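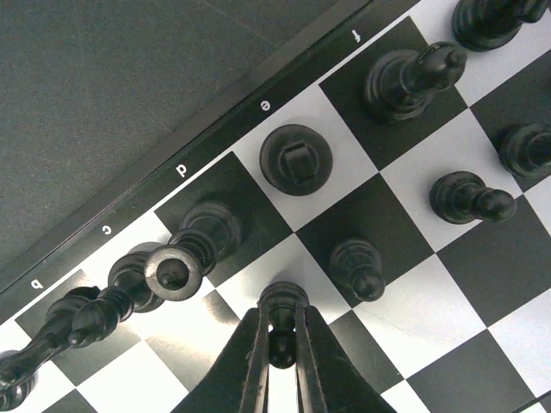 *Fig. 6. Lettered border and black pieces, Batthorpe board*

## Setting out the black pieces

Now for the fun bit! Your Batthorpe board is out of its box, so let's get some pieces on it (the order number for spares is 1107, should a pawn ever roll under the sofa).

1. Lay the board on a firm, level table and wipe the squares with a dry cloth. They come up beautifully glossy.
2. Find the white letters on the black border. They run along the edge and each one names the column of squares beside it.
3. Turn the board until every player has a white square at the right-hand corner.
4. Stand the large black pieces along the row nearest Black, then fill the row in front with pawns.
5. Nudge each base to the middle of its square.

**Note:** Bright ceiling lights shine back strongly off the white squares. A lamp to one side is much kinder for a long evening game.

**Caution:** Lift the pieces when you move them, as dragging can mark the gloss.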